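## 4. Run rules and logging

All runs in Jutis followed the Gollmont checklist, version 6. The operator (T. Jatoi) set the scene, and the reviewer (N. Kiani) signed the log before any data was kept. Nothing was edited after sign-off.

- Fixed random seed per batch of 100 episodes
- Joint speed limits on at all times, even in simulation
- Stop on any contact outside the handle zone
- Wall and floor textures recorded with each run 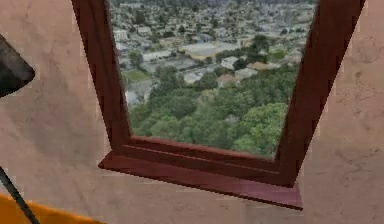
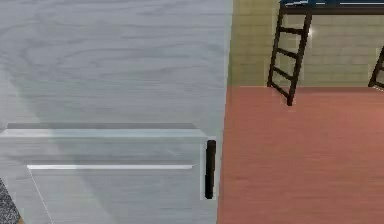
Of 2,298 episodes, 400 were set aside for testing and were not used to tune the controller. Rule 3 caused the most disputes. The checklist does not define the handle zone, so we used a box centred on the bar with a fixed margin and noted this in the log. We recommend that Ghumman add a definition before the next intake in November.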